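Match tickets for away final - getting in and out of the stadium, what to expect?

Posted in Football Travel > Away Days
2022-06-25

Hi all, first time poster. Going to my first away final next season if we get that far (big if I know) and my brother-in-law has put me off a bit. He went to the Arroyo ground in March for the quarterfinal and says it took him longer to get through the gates than the match lasted. Missed the first goal. Had a paper ticket, nothing wrong with it, still got sent to a different gate twice.

So what I want to know - how early do you really need to be there? Is the official coach worth it or is the train ok? We'd be two adults and a kid, 11, who is not good in crowds. Budget is tight, coach package came to 441 last time for the three of us and that's before food. Also does anyone know if you can take a small backpack in, the club page says one thing and the stadium page says another.

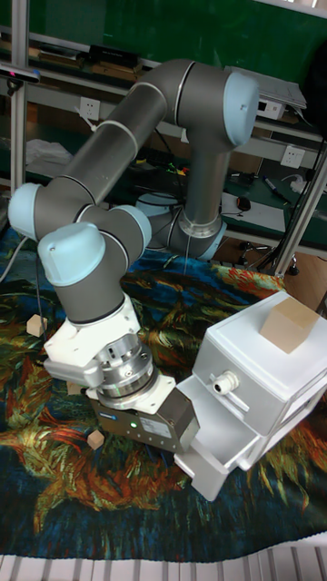
Also is it true they shut the west side station after the final whistle? Brother-in-law says everybody got walked round the long way in the dark and he isn't one to exagerate. Would rather know now and book a hotel than find out with a tired kid.

Thanks in advance, sorry if this has been asked, the search on here gave me nothing newer than 2019.

Brulel
Reputation 205

Was there in March. Short version, train out, coach back if you can find one that sells single seats. The train going is fine, lots of fans, bit of singing, your kid will probably love it. Coming back is another story. West side station does shut. Not always, but for the big games yes, and they don't announce it till you're stood in front of the gate.

Gates open three hours before. Be there when they open. I know it sounds daft with an 11 year old but the line at that point is nothing, you walk in, get a hot dog, sit down. An hour before kickoff it's a crush and the stewards stop answering you. The turnstiles at the away end are slow, old scanners, and if your phone screen is cracked forget it. Turn the brightness all the way up before you get to the front.

Backpack - no. Don't risk it. The bag drop is on the opposite side of the ground and they charge for it. Coat pockets.

Sit low down if you get a choice. Away end upper tier is steep and everyone stands for the whole 90, kid wont see a thing. 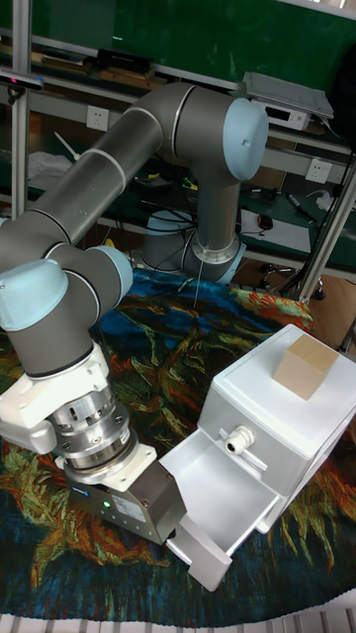 Ultavitz
Away Days moderator

Some of the above is right, some I'd argue with. I've done six of these now with family along.

Coach: the official one parks nearest the away end and it waits. That's what you're paying for. On the way home you walk out, turn left, get on. We were moving 40 minutes after the whistle while friends who took the train were still being held behind a barrier. If the price is the problem look at the Nastesano supporters' bus, which is run by fans and takes kids at half fare. You have to email them, there's no booking page. They fill up fast for a final so get your name down after the semi, same night if you can.

Hotel: only if you can walk to it. Taxis won't come near the ground till late and I've seen drivers turn round when they saw the crowd.

With a kid who doesn't like crowds, ask the club for the family block. It's never advertised. Ring the ticket office, don't email, and ask before the general sale opens. Same price, calmer people, and there's a separate gate that hardly has a line. If you can't get it, leave your seats five minutes before the end or wait 20 minutes after. The bad bit is right in the middle of that.

Agree about the bag. The stadium page is the one that counts, the stewards work for the stadium and couldn't care less what our club put on its site.

And agree a meeting point before you go in. Signal dies completely when the place is full. We use the ticket office steps, as they're lit.
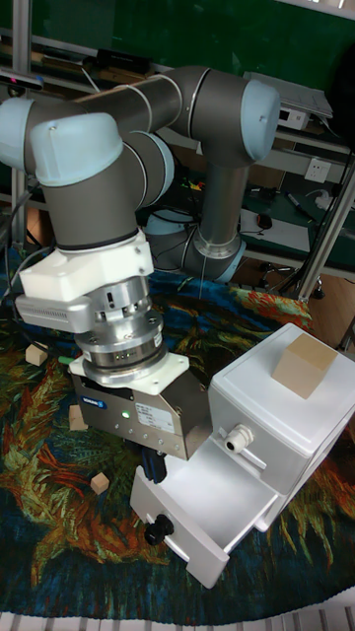 Photo 3 of 3: gray and pale blue robot arm, white cabinet with its drawer open

Page viewed 1796 times

Arroyo_Exile
New member

take earplugs for the kid. drums in the away end. also the food inside is terrible and they only take card, we ate at the bakery place by the east station before and it was fine

never had a problem with the trains myself but I live 10 min away so maybe ignore me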